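Section 5. Fitting used memory in an office desktop

Most people who buy a secondhand tower want to add memory first. Sellers know this, and their listings promise a good deal. Ignore the promises and read the part number. If the listing has no part number, assume the seller doesn't know what he has either.

Before you start

You need a Phillips screwdriver, a clear bench and the maker's own manual for your model. The wrist strap in the Sorkik kit is fine. I have my doubts about the mat that comes with it, which slides.

5.1 Shut the computer down from the menu. Pull the power cord, then hold the power button in for 5 seconds.

5.2 Lay the tower on its side and take off the side panel. Don't pry. If the panel won't move, there is a screw or a latch you have missed.

5.3 Find the memory slots and open the latch clips. Some boards have clips at one end only.

CAUTION: Do not lift the processor lever. It has nothing to do with memory, whatever the video said.

5.4 Line up the notch in the module with the bump in the slot. If they don't match, you have the wrong type of memory, and pushing harder will only break something.

5.5 Press down evenly until the clips close. Ishbel Imrie, who checked these steps, likes to press one end and then the other. I've seen it work and I still don't like it.

Note: Sellers love the phrase "matched pair." Two modules with the same part number are usually good enough. Keep the receipt.

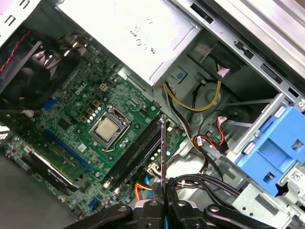
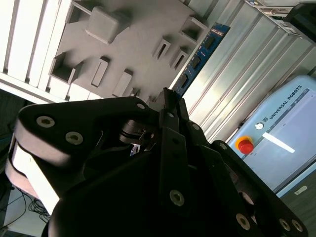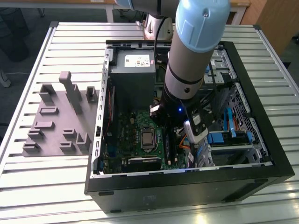

5.6 Put the panel back, connect the power and turn the computer on. The first start can be slow after a memory change, so give it 2 minutes before you decide it's dead.

5.7 Check the total in the setup screen. The sticker on the module proves very little.

5.8 Run a full memory test overnight. The quick test in the Drerlow utility passed a module that Gayan Rathnayake later had to throw out, so I no longer trust it for anything but a first look.

If the computer beeps and won't start

Unplug it, take out all the modules and try one at a time in the first slot. Try each module twice before blaming it. Skip the contact cleaner sprays — a dry, lint-free cloth does as well in my experience, and it leaves nothing behind.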